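How Rappers Fit Words to a Beat

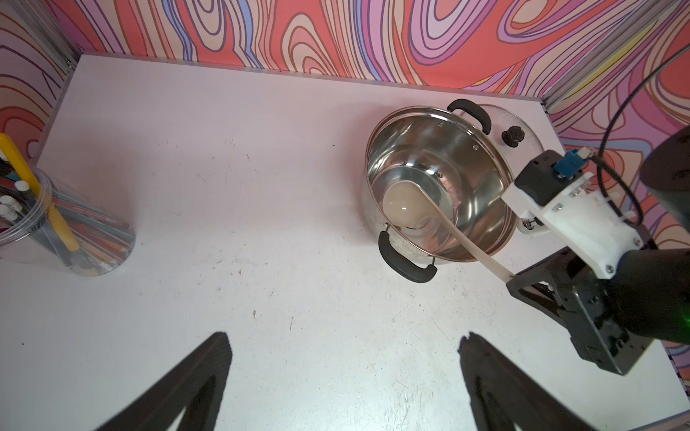 Wavy bands of coral, pink, purple and cream on the walls behind a white table.

When you listen to a rap song, the words seem to lock into the music. Rappers plan this, and they practice it a lot. You can learn the basic idea in an afternoon.

What is a beat?

The word "beat" has two meanings in rap. It can mean the whole piece of music that plays under the words, with the drums, the bass and any other sounds. It can also mean one steady pulse in that music, the thing you tap your foot to. In this article, we will call the music the "track" and the pulse the "beat," so they don't get mixed up.

Counting in fours

Most rap tracks are built from groups of four beats. Each group is called a bar. Put on a song and count along: one, two, three, four, one, two, three, four. The deep thump of the bass drum often comes on one. The sharp crack of the snare drum often comes on two and four.

The speed of the beat is called the tempo. It is measured in beats per minute. A track at 62 beats per minute is slow, close to one beat every second. Many rap tracks are faster than that. A slow track leaves more room between the beats, so a rapper can squeeze in a lot of short words or stretch out a few long ones.

Syllables matter more than words

A syllable is one chunk of sound in a word. "Dog" has one syllable. "Banana" has three. Rappers listen to syllables because each one takes up time. Say these two lines out loud while you tap:

I walk the dog, I shut the gate
I get to school, I'm never late

Both lines have the same number of syllables, so they fit in the same space. Now change the second line to "I get to the elementary school and I'm never late." You will have to rush. Sometimes a rapper wants to rush, but it should be a choice.

Strong sounds and weak sounds

We say some syllables more strongly than others. In "banana," the middle part is the strong one. Rappers usually try to put strong syllables on the beat. If a weak syllable lands there, the word can sound strange, like "BA-na-na."

Where the rhymes go

The easiest place for a rhyme is the last beat of the bar. "Gate" and "late" both land there in the lines above. Rappers can also hide rhymes in the middle of a line. These are called internal rhymes. The way all the words, rhymes and pauses move over the track is called flow.

Pauses count too

A rapper has to breathe. Awuor Kirui, a rapper from Brimbridge, marks her breaths in pencil before she learns a song. One of her songs, "Bus to Kuravby," has some 700 words. The first time she performed it, in front of 4000 people at an outdoor concert in November, she ran out of air in the second verse and had to skip a line. She took out a few words after that and put a rest at the end of every bar.

Try it yourself

Tap a slow, steady beat on your knee and count to four until it feels easy.
Write two short lines about something you did today.
Say them over the beat. Try to make the last word of each line land on four.
If a line is too long, take out small words such as "the" or "really."
If it is too short, add a word or leave a pause.

Words to know

Bar: a group of beats, usually four in rap.
Flow: the way a rapper's words move over the music.
Syllable: one chunk of sound in a word.
Tempo: how fast or slow the beat is.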